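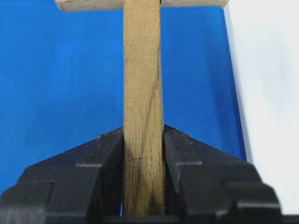
Temps de lecture : 5 minutes

Cahier d'atelier, novembre, repris à 17 h 20

Bon, je note tout pendant que c'est frais, parce que demain j'aurai déjà arrangé l'histoire dans ma tête. La pince du bras gauche s'est refermée toute seule ce matin, avec ma main pas loin. Pas de bobo, même pas une égratignure, mais j'ai fait un joli bond en arrière et j'ai renversé mon café sur le chariot (le clavier du poste 2 colle un peu, désolé pour le suivant).

Le contexte, pour Kumaresan et ceux qui n'étaient pas là. On tournait la séquence à deux bras, pilotage à distance avec les manettes, et entre deux séries je faisais des prises du T en bois pour vérifier la tenue des doigts. C'est bête comme essai, mais ça marche très bien : on serre le montant, on regarde où tombe le petit trait de crayon par rapport aux pointes des doigts, on secoue, on regarde à nouveau. Si le trait a bougé, ça glisse. Jusqu'à la prise 418, rien à signaler, le T ne bougeait pas d'un poil.

À la 418 j'ai eu une perte de liaison côté gauche. Voyant orange sur le boîtier Zovis, l'écran de Ekport figé, la pince immobile. J'ai attendu un peu, j'ai relâché la gâchette, j'ai approché la main pour récupérer la pièce... et la liaison est revenue à ce moment-là. La pince s'est ouverte puis refermée d'un coup sec, bien plus fort que d'habitude. Le T est parti sur la bâche et les doigts ont claqué à vide. J'ai tapé sur l'arrêt d'urgence après, donc trop tard pour que ça serve à quelque chose.

Première erreur, la mienne, autant l'écrire : on ne met pas la main entre les doigts avec la puissance engagée, même quand tout a l'air mort. Surtout quand tout a l'air mort, d'ailleurs. Je le répète à chaque nouveau et je l'ai fait quand même.

Ce que dit le journal

J'ai sorti le journal juste après le repas. Il y a un trou de presque 2 000 trames côté gauche, et côté droit rien du tout, tout est propre. À la trame 3 720 la liaison reprend, et là c'est très lisible : le boîtier vide sa file d'attente d'un bloc. Toutes les consignes de gâchette envoyées pendant la coupure arrivent à la suite, avec dedans une ouverture et une fermeture que j'avais faites machinalement en attendant que ça reparte. Voilà pour le mouvement fantôme. La pince a exécuté ce que je lui avais demandé, avec un gros retard !

Pour la force c'est autre chose. En fonctionnement on limite l'effort de serrage dans notre script de démarrage. Or quand le boîtier perd la liaison assez longtemps, il se réinitialise à moitié et reprend sa valeur par défaut, soit 100 % de l'effort. Notre script ne tourne qu'au lancement de la session, il n'a donc rien remis en place. J'ai refait la coupure trois fois en débranchant le câble exprès (main dans la poche, cette fois) et j'ai retrouvé les 100 % les trois fois.

Kumaresan pensait plutôt au câble lui-même, le coude près du poignet, qu'on a déjà changé au printemps. Il a raison pour l'origine de la coupure, je crois : en pliant le coude à la main je fais clignoter le voyant à volonté. Mais un câble fatigué devrait nous donner un bras qui s'arrête, et un bras qui s'arrête ça reste un bras tranquille. Je commande un câble neuf chez Botha et je traite le reste comme un vrai défaut, à part.
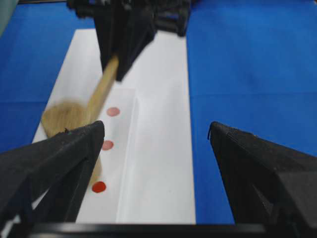 Ce qui m'embête le plus, c'est la zone commune. Tout seul, le bras gauche peut au pire abîmer une pièce ou pincer un imprudent, mais dans la séquence complète les deux bras travaillent au même endroit et aucun ne sait ce que fait l'autre, c'est l'opérateur qui fait l'anticollision avec ses yeux. Et on travaille serré : la pince d'en face tient la cuillère en bois par le manche, et vue de la caméra de poignet, la tête arrive tout contre la pointe de mon doigt gauche, avec les pastilles rouges de la feuille juste à côté. Une file d'attente qui se vide à cet instant et c'est la cuillère qui prend, ou les doigts de l'autre pince. J'ai regardé si le logiciel de Skeston savait poser un volume interdit partagé entre deux bras. Il sait le faire pour un seul. Pour deux, la doc renvoie à une page qui n'existe plus, super.

Ce que j'ai changé cet après-midi

– La file est purgée à chaque reprise de liaison. Une consigne trop vieille part à la poubelle, point.

– La limite d'effort est réécrite puis relue à chaque reprise. Si la valeur relue n'est pas la bonne, le bras reste verrouillé et l'écran passe au rouge.

– Après une coupure, il faut relâcher la gâchette complètement puis appuyer sur la pédale pour réarmer. C'est pénible, je sais, j'ai déjà pesté contre ma propre pédale deux fois.

– Une coupure d'un côté fige aussi l'autre côté. Là j'hésite encore, voir plus bas.

J'ai rejoué le scénario câble débranché avec le T dans la pince : gâchette actionnée n'importe comment pendant la coupure, rebranchement, et la pince est restée serrée sans bouger. Je l'ai refait avec la coupure pendant une fermeture, puis pendant une ouverture. Pendant l'ouverture, la pièce tombe, forcément, elle était déjà presque libre. Ça ne me choque pas mais il faudra le savoir le jour où on tiendra autre chose qu'un bout de bois.

Le point où j'hésite : figer les deux bras ensemble, c'est bien tant que l'un ne pousse pas contre l'autre. Si on passe un objet d'une pince à l'autre et qu'on gèle en plein effort, les deux restent à forcer sur la pièce jusqu'au réarmement. Kumaresan voudrait relâcher un peu l'effort du côté qui a encore sa liaison. Moi je n'aime pas qu'une pince bouge toute seule pendant un défaut, j'ai assez donné ce matin. On en reparle devant la machine, avec une pièce en mousse pour commencer.

Reste à faire : câble neuf au coude gauche, et regarder le droit tant qu'on y est. Envoyer le journal à Zovis avec la trame de reprise surlignée, et leur demander si la valeur par défaut se règle dans le boîtier. Recoller l'affichette « puissance engagée » qui était tombée derrière l'établi. Nettoyer le clavier du poste 2.

En attendant, bras gauche consigné, cadenas posé, la clé est dans le tiroir du haut avec mon nom dessus. Les essais avec le bras droit seul peuvent continuer.

Atelier > Cahiers > Cellule deux bras > Défauts et incidents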